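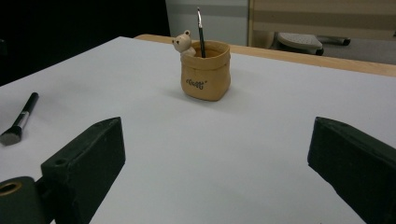
Brush storage has two requirements: the bristles must keep their shape, and the handle must be reachable without disturbing the rest. Most containers sold for the purpose meet the first and fail the second. The tan holder with the bear on its rim, which I bought from Panagiotou in October, does reasonably well on both. It is molded to look like a crumpled paper bag, and the flared opening lets a long black handle stand almost vertical. The bear takes up some of the rim on the left, so I load from the right.

Monday, February 8, 2021

Current inventory

I own 11 brushes. 4 are in regular use, and the others live in a Hilum zip case in the drawer. Makeup brushes and paintbrushes used to share one tray, which was a mistake - a trace of acrylic in a powder brush is permanent as far as I have been able to establish. They still share a desk, but they no longer share a cleaning cloth.

Surface

The desk is wood and marks easily. I work on a white top laid over it, leaving a strip of the wood exposed at the back. Pigment shows up on white at once and gets wiped off the same day. On bare wood I would find it a week later, usually with a sleeve.

Checking the bristles

Flat-topped brushes need the closest look. Mine is dense, dark at the base and white at the tips, and the white part is the useful indicator. If it has a tint after washing, the wash was too short. I also check where the bristles enter the metal ferrule, as residue collects there and stiffens the base. Trillach soap removes it in two passes. The Futthorpe gel I had before needed three and left a film.
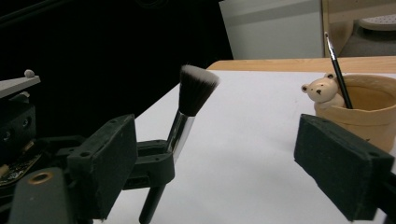

Drying

Dry brushes flat, with the head slightly over the edge of a folded towel. Water running down into the ferrule loosens the glue, so nothing goes back into the pot until the base of the bristles is dry to the touch. For the dense ones this takes roughly 32 hours in my apartment in winter. Small paintbrushes are done overnight.

Open item: the pot is light, and two long handles leaning the same way might tip it. I plan to put a layer of coarse sand in the bottom and will post the weight once I have settled on one.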